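Darcy Tomoana
@dtomoana

Leather sofa thread. Four headrests, two seats, cream finish, and a cleaning job I have put off since we moved in. Notes as I go, mostly for my own records. 1/

Background: bought secondhand from Lambros Stergiou when he downsized. He had the care booklet, I lost the care booklet. Everything below is from the tag under the seat, the phone call to Lambros, and trial and error. 2/

First thing to settle is the finish. Coated leather takes water-based cleaner. Uncoated leather drinks it and stains. Test: one drop of distilled water on a hidden spot, wait a minute. If it beads, coated. If it darkens, stop. 3/

Mine beaded. I did the drop on the back panel near the floor, then again on the underside of an armrest, as panels are not always cut from the same grade. Same result both times. 4/

Vacuum before anything wet. Soft brush head, lowest suction that still lifts crumbs. Grit left on the surface turns your cloth into sandpaper. 5/

The buttons are the slow part. Each one sits in a recess with creases running out from it, and dust packs into the creases. The brush head rides over the top. A dry 1 inch paintbrush gets in. Work from the button outward, vacuum nozzle held in the other hand. 6/

Same brush for the piping on the headrests. Run it along the seam, not across. Across pushes dust under the cord. 7/

State of things:
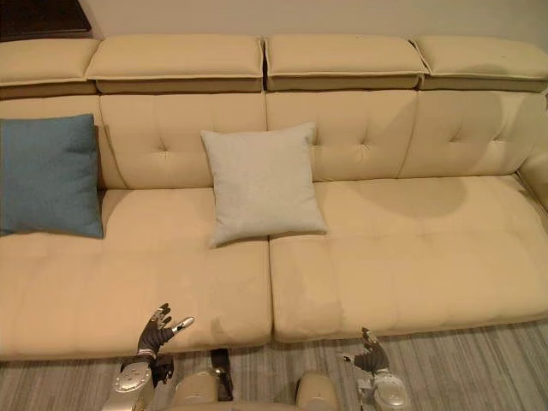 Cream leather, four headrests, gray pillow in the middle, teal one on the left.

8/

Note the lower edge of each headrest, the olive-tan band where it meets the backrest. I don't know if that is trim, shading from the dye lot, or hair oil from the previous decade. Treating it as unknown until it responds to something. 9/

Lambros says he does not remember a band. Lambros also did not remember the color of the sofa, so I am giving this limited weight. 10/

Cleaner: Edora, the water-based one. Two cloths, one for cleaner and one barely damp with plain water to follow. Product goes on the cloth, never on the leather. Spray on leather runs down into the tufting and sits there. 11/

One panel at a time, seam to seam. The vertical seams on the backrest are useful here. If you stop in the middle of a panel you can get a tide line. If you stop at a seam, the line lands in the seam. 12/

Time per backrest panel with the brush and both cloths: 14 minutes. That is slower than I planned for. The flat parts are quick, the creases are not. 13/

Color transfer check. Wiped a plain area with a white cloth and cleaner, looked at the cloth. Faint gray, no cream. Gray is dirt. Cream would mean the finish is coming off and the job is over. 14/

Repeat that check on the front roll of the seat before you scrub it. The roll takes the backs of everyone's legs and the finish goes there first. There is light scuffing on top of the left seat already, so I went gently on that one. 15/

Scuffing is not dirt. It will not clean off and you will make it worse trying. Clean it once like everything else, let it dry, and deal with it later using conditioner or a color-matched repair kit. 16/

The specks on the right-hand headrest. Faint, darker than the leather. Edora on a cloth, light circles, then a pencil eraser held flat for whatever is left. Do not use a melamine sponge, it is an abrasive and it will dull the finish. 17/

Pillows. The woven teal cover is the one to worry about next to pale leather. Dye transfer from textiles is slow and permanent. Test: damp white cloth pressed on a corner of the cover for one minute. 18/

Teal passed, cloth stayed white. I will still keep it off the sofa until the leather is fully dry. Damp leather picks up dye more readily than dry leather. 19/

The gray one sits over the gap between the two seat cushions, which is where it ends up no matter where I put it. Pull it out and check the gap. I recovered 25 cents and one earbud tip. 20/

Drying: windows open, no heater, no fan pointed straight at it. Overnight. Leather that dries fast dries stiff. 21/

Conditioner: Skoltum, thin coat, next day. On coated leather it does less than the label says, as most of it can't get past the coating. I use it for the creases, where the coating has flexed and may have fine cracks. 22/

Amount: a coin-sized dab per panel. Wait 10 minutes, buff with a dry cloth. If the cloth drags, you used too much. 23/

Got a quote for comparison. Professional clean and recolor of a sofa this size was 1,064, not including pickup. The clean alone was most of that - recolor was less than I expected. 24/

Reply to Ilze Stankevičius, who asked about baby wipes: no. The surfactants are fine once and bad over months. The finish goes tacky, then it holds dirt. 25/

Reply to Fotis Manolakis, who asked about vinegar: also no. Coated leather finishes don't need acid and some of them don't like it. 26/

Still open: the olive-tan band. I'll do a cotton swab and cleaner on one inch of it at the end of the left headrest, once everything else is dry. If the swab comes up brown, it's oil. If it comes up clean, it's part of the sofa and I leave it alone. 27/

Next scheduled clean is in six months, dusting weekly in between. Log started 2/28/22, kept on a card taped under the right seat. 28/28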